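Open Day FAQ – coming to see the gripper work in October

Hi! I run the open day at our place in Clemthorpe, and I get the same questions by email every year, so I finally wrote them all down. If yours isn't here, use the contact form and I'll get back to you (usually in the evening, once the dishes are done).

What is the open day?

It's one afternoon when you can come and watch how we collect hand movements for teaching robots to do housework. Someone holds a gripper in each hand and does ordinary kitchen chores with them, over and over, and you get to stand there and ask things. Then you get a turn yourself, if you want one.

Will I see a robot walking around?

No, sorry! I know that's a letdown for some of the kids. The grippers are held by people. The robot arms live over at our Cokbridge building and that one isn't open to visitors this time. We do play a video from Cokbridge in the hallway, on a loop, and it has sound now.

What time should I come?

Doors open at 1:00 and we stop letting people in at 4:30. The first hour is the busiest by a mile. If you'd like a longer turn with the grippers, come after 3:00, when the families with little ones have mostly headed home.

Do I need a ticket?

You need a free booking, one per household. Your confirmation has a group number on it, and that's what we call out at the kitchen door. Groups are 6 people at most. We have 37 slots over the afternoon, and last year they were all gone a week early, so please cancel if you can't make it.

What chores will be shown?

Mostly clearing a table. I know, I know – it sounds dull. But I've watched it more times than I can tell you and I still lean in! You open the jaws, come in low, close the pads on the thing you want and lift. A bottle is a nice easy start for most people. Plastic bags and wrappers are where the groaning begins, because they fold and slide and you have to guess where there's enough to grab.
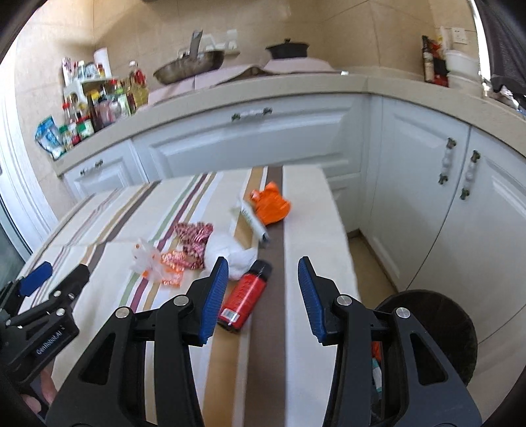

My own best advice is to go slower than you think you should. Everybody rushes the first pick, me included, and then the second one goes much better. We keep the tasks short so you can have a few tries before the next group comes in.

Why a real kitchen and not a lab?

Because homes are messy and we want the messy version. Striped tablecloths, pans left out, too many sauce bottles by the wall, all of it. Halvorsen, the outfit that helps us plan the sessions, asked early on for the counters to stay just as a family would keep them. I was a bit embarrassed about that at first and now I don't even notice.

Can kids try it?

Yes, from age 8 and up, with a grown-up next to them. The grippers are chunky for small hands, so we start kids with one and add the other if they're comfortable. Younger ones are welcome to watch.

Can I take photos?

Sure, of the table and the tools. Please ask before you photograph other visitors, and don't film the laptop screen in the side room.

Will I be recorded?

Only if you sign the form for it. The practice turns aren't saved. If you do sign, your session goes in with the others (we had 1325 from the spring round and 3063 in all at last check) and you can have it taken out later by sending us your group number.

Is it wheelchair accessible?

The front door and hallway are flat. The kitchen is tight around the table, so tell me when you book and I'll give your group a double slot with fewer people in it.

Where do I park?

Not on our street, please, the neighbors have been very patient. Use the lot behind the Jatudby garden center and walk down the hill, it takes five minutes. The bus stops right at the corner too.

Is there food?

Coffee, tea and cookies in the hallway. Nothing from the demo kitchen gets eaten – I get asked that more than you'd think.

What if I have to cancel?

Click the link in your confirmation, or reply to the email with your group number. The slot goes straight to the waiting list.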